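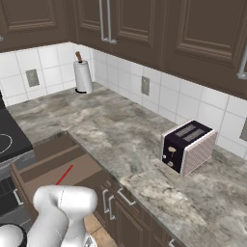
Simulated kitchen, arm at the open drawer.

Tasard is hiring an equipment planner for its robotics group in Riltville. You would own the list of what we buy, what we rent, and what we keep simulating until the money shows up. The list is currently a spreadsheet with 7 tabs, two of them called "final."

The post runs 10 months, with a review in June. Most of our kitchen work is done in simulation, where countertops are free and freight is not a topic. Your job is to work out what the same work costs with real cabinets.
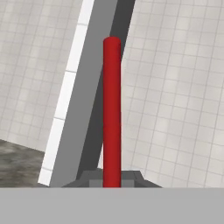
Kikuchi, Equipment Lead

I wrote last year's budget and would like company for the next one. You will collect quotes, argue about lead times with our supplier, Serport, and tell engineers that a spare wrist is a purchase — a mood is not. We received almost 6 quotes for one bench last spring, the last of which was a page short.

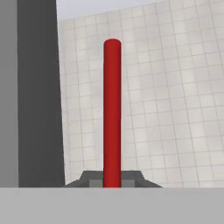
Budget lines here start with a question from the simulation team and end with an invoice. Somebody will show you a view like this one, with an upright red rod against pale tile, and ask what the real version costs. You should want to know the tolerances before you name a price.

You need some purchasing experience, patience with spreadsheets, and a willingness to read warranty terms to the end. Robotics experience helps. Pay is $2,424 every two weeks.

Send a resume and one budget you still stand behind by January 8, 2021.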